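4.2 Storage of bottled drinks in shared kitchens

The second part of the study looked at where people keep a bottled drink between buying it and finishing it. Earlier work on household drinks has mostly relied on purchase records, which give the size and price of a bottle but stop at the till. We wanted to know how long a bottle stays out on a table or worktop, and whether people in shared kitchens treat the refrigerator as the normal place for it.

Diaries were kept in 11 shared kitchens in Drostcombe. Each kitchen had a refrigerator, a table and at least one cupboard set aside for common use. Residents wrote down when a bottle was brought in, when it was first opened, where it was put afterwards and when it was thrown away. They were asked to use their own words for places. "By the fridge" and "on the side" were both common, and were coded together with "on the table" as open storage.
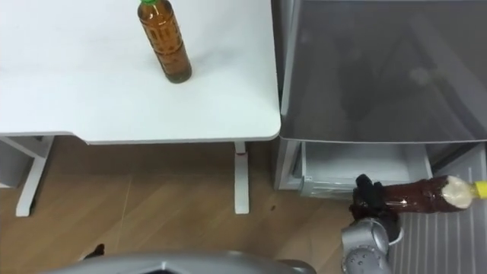
M. Tekleab

Figure 4. Bottled drink with a green cap on a white tabletop.

Open storage was the usual choice for sweetened tea and for still soft drinks. Milk and fresh juice were nearly always put back in the refrigerator, even in kitchens where residents complained that there was no room for them. Fizzy drinks fell between the two. Several diaries noted that a fizzy drink was kept cold until the bottle was about half empty and then left out, and the interviews gave a simple reason for this — people felt that the drink had already gone flat and was no longer worth the shelf space.

Space mattered more than we had expected. In the Ballell building, where each resident had a marked shelf, opened bottles went back into the refrigerator on most evenings. In the Pirnon building the shelves were not marked, and residents spoke of bottles being moved, pushed to the back or laid on their sides by other people. Many of them preferred to leave a drink on the table, where they could find it again. One resident wrote that a bottle left out "stays mine", while a bottle in the refrigerator "belongs to whoever opens the door". Similar remarks came up in interviews with residents who had lived in the building for less than a year.

The size of the bottle had a smaller effect. Bottles of 2 litres were more likely to be left out than small ones, mainly on account of their height, as the door racks in both buildings were too shallow to take them. Small bottles were often carried to bedrooms and so dropped out of the kitchen diaries altogether. We treated these as missing and did not count them as finished.
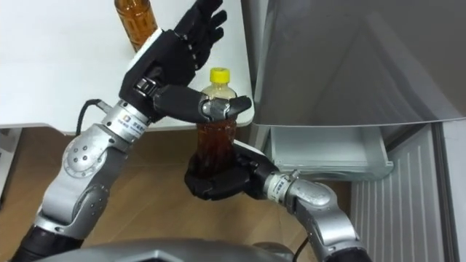

Time of day also made a difference. Bottles opened before 10 in the morning were usually put away within the hour, often by the person who wiped down the table after breakfast. Those opened in the evening tended to stay out overnight. This pattern was weaker in September, when new residents were moving in and the kitchens were cleaned less often. We have kept the September entries in the main results but report them separately in the appendix.

Two limits should be noted. First, the diaries depend on people remembering to write things down, and entries became shorter towards the end of the period. Of almost 2000 entries, a small share gave no place of storage and had to be left out. Second, both buildings house working adults without children. Families may follow different habits, in particular where one person does the shopping for everyone.

Even so, the difference between marked and unmarked shelves was present for every type of drink except milk. Section 4.3 turns to the labels themselves, and asks whether residents had read the storage advice printed on the bottles they bought.

Contact the editorial office | Copyright remains with the author | Back to top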